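Full house for the Lidel open day

The kettle barely got a rest on Monday, October 20, 2025, when the Lidel workshop opened its doors to the neighbourhood for an afternoon of tours, demonstrations and a very generous spread of lamingtons. By closing time 56 visitors had signed the book at the front counter, a good many of them with children in tow, and the last of them had to be nudged gently towards the car park well after the advertised finish.

It was the first open day since the workshop moved into the old Madance building in August, and plenty of people had come as much for a look at the building as anything else. Those who remembered it as a showroom were pleased to find the big front windows still there, and the floor has come up beautifully after a sand and a coat of oil.

Still, the biggest crowd of the day gathered at the bench towards the back, where Xuelian Han and Boyang Kang were running the two-armed robot through some food handling. The arms are bolted along the front of a table with painted plank walls on three sides, all blues and greens and whites, and more than one visitor remarked that it looked like a beach shack. The job was a homely one, with a red and white package on one side, a pale tray on the other and both arms working over the top. 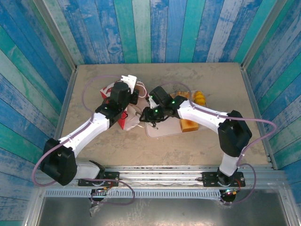

Slow and steady at the bench

Boyang gave a short talk before each of the three sessions and was kept busy with questions afterwards, mostly from the under-tens, who wanted to know whether the robot gets tired (no) and whether it could make a sandwich (not yet, but he is open to the idea). He explained that handling food is a good test because so little of it is the same shape twice, and because paper and plastic packaging will fold, slide and crumple in ways a metal block never will.

Xuelian told the crowd that she likes to show the work at its ordinary pace, pauses and all - people see polished clips on their phones, she said, and it does them good to stand beside the real thing and watch it take its time. For the bag and tray work, one arm looks after the bag while the other has the tongs, and getting the pair of them to keep out of each other's way has taken up a fair slice of the team's winter. 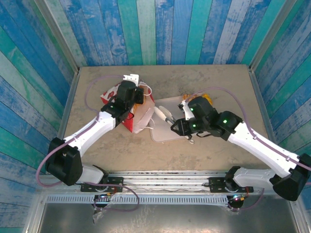 Aparecida Evangelista had driven down with her two grandsons and stayed for all three sessions. She said she had worked in a bakery for years and had never thought of picking up a bun as anything clever, but she would be looking at her own hands a little differently at breakfast.

Elsewhere in the building, Buppha Panyasiri ran a soldering table for beginners, and Jianguo Luo took small groups up to the mezzanine for a look at the parts store. The raffle, with a hamper donated by Fang, raised $1480 for the after-school program, and our warm thanks go to everybody who bought a ticket.

Another open day is planned for the new year. Anybody wanting to bring a school or club group before then is welcome to ring the front counter, though groups of more than 6 should book ahead as parking out the back is tight.

Contact us | © 2025 Lidel Workshop | Back to top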